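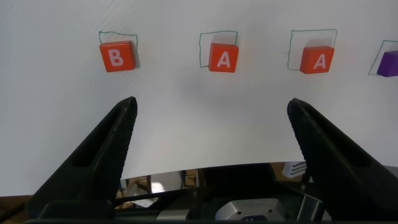 字母方块下面画的格子，应该比方块大多少？

每边多出半个方块的宽度就够了，孩子放得进去，也看得出哪一格还空着。

这是我现在的做法，但是我不太确定，所以开这个帖子请教大家。先说明一下，中文是我的第二语言，如果有句子不通顺，请多包涵。我在 Drarnton 教小孩子拼写，用的是带白色字母的小方块，桌面是白色的，格子用记号笔直接画在上面。一个格子放一个字母。孩子们还不会握笔写字，可是他们已经很喜欢排字母。

我的困难有两个。第一，我徒手画线，每个格子的形状都有一点不同，线也不直。有一位家长建议我用尺子，说这样比较整齐。第二，孩子放方块的时候很少放在正中间，常常靠在一个角上，或者压着下面的线。我不知道应不应该纠正他们。

浅水鱼 发表于 上午
不要纠正。拼写课的目的是顺序，字母在哪一格才是重要的事情。你如果每次都伸手去把方块推到中间，孩子就会看你的手，不看字母了。
徒手画没有问题。我画了很多年，从来没有用过尺子。

三月的茶 发表于 上午
我的意见和楼上不一样。放在格子中间也是一种练习，对以后写字有帮助。我班上的孩子用过有框的纸以后，写字母的大小稳定多了。当然，我不会批评他们，我只问一句：“它住在房间的中间，还是住在门口？”他们会自己去移。
尺子我赞成用。画一次，可以用很久。

浅水鱼 发表于 上午
回复三月的茶：写字的格子和放方块的格子是两件事。方块有重量，有边，孩子的手指放开的时候它会歪一点，这很自然。写字是另外的动作。

楼主 发表于 上午11点
谢谢两位。“住在门口”这个说法我很喜欢，我下次试试看。
我补充一个问题，是关于颜色的。我的方块有橙红色的，也有紫色的。A 和 B 都是橙红色，I 是紫色。买的时候我以为颜色有规律，比如元音一种颜色，辅音一种颜色，后来发现不是这样。有一个孩子问我：“为什么 I 的颜色不一样？”我当时没有想出好的回答，只说它喜欢紫色。

木头抽屉 发表于 中午
Kusia 的那一套我也有，颜色也是混的。我花了一个下午重新分，元音放一个盒子，辅音放一个盒子，颜色就不管了。如果你想要有规律的颜色，Ollton 网店有一种按元音和辅音分色的，价格是500，我觉得太贵。方块的边也比较尖，我女儿不喜欢。

三月的茶 发表于 中午
颜色没有规律反而有一个坏处：有的孩子会记颜色，不记字母。他知道“紫色的放在第二个”，可是你换一个颜色，他就不会了。我建议楼主开始的时候只用同一种颜色。

浅水鱼 发表于 下午
这个我同意，难得我们意见一样。

楼主 发表于 下午
我也发现了这个现象。我今天把格子减少到三个，想做短一点的词。我的顺序是先放好两个字母，最后一格留空，让孩子从盒子里找出缺少的那一个。这种方法比让他们从头排容易很多，他们很愿意试。盒子里的字母不能太多，太多的话他们只是翻来翻去，翻得很开心，但是忘记了要找什么。
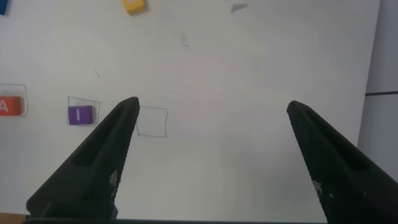
小满南边认为，空格应该轮流换位置，有时候空第一个，有时候空中间那个，不然孩子只会听词的最后一个音。他还说，他自己在 Uibo 学习小组里试过，中间的空格最难，要放到最后才教。

楼主 发表于 下午
这个意见对我很有用。我确实一直只空最后一格，没有想到别的可能。请问中间的音，您是怎么让他们听清楚的？是不是把它读得长一点？

小满南边 发表于 傍晚
对，读长一点，同时手指点着那个空的格子。手指不要离开，等他找到方块放进去再拿开。有些音不能拉长，那就多读两遍。
另外，元音和辅音分两个盒子，像木头抽屉说的那样，做中间空格的时候特别方便。你只拿元音盒子出来，选择就少了。

木头抽屉 发表于 傍晚
终于有人说我的盒子好。
顺便问楼主，记号笔画在桌面上容易擦吗？我在自己家的桌子上画过一次，用酒精擦了很久，还留下一点绿色的影子。

楼主 发表于 傍晚
我用的是白板笔，当天擦就很容易，用干布可以。如果过了一个周末，要用一点水。所以我每次下课以后都擦掉，下次再画新的。这也是我没有用尺子的原因，每次都量的话，孩子们已经坐不住了。

三月的茶 发表于 晚上
那我收回关于尺子的话。每天都擦掉的格子，徒手画就好。你也可以剪一块正方形的硬纸板，沿着边描，很快。
不过，方块放在中间这件事，我还是坚持我的看法。

浅水鱼 发表于 晚上
我也坚持我的。

楼主 发表于 晚上
硬纸板我明天就做。练习用的词，我从论坛2986号帖子里下载了一份词表，里面有将近1000个词，我打算先挑出三个字母的。如果有人已经整理过这一部分，请告诉我，我可以用我自己做的字母卡片交换。

木头抽屉 发表于 晚上
我整理过一半，按中间的元音分的，A 和 I 的部分已经完成，E 还没有开始。明天发给你，卡片先给我看看是什么样子的。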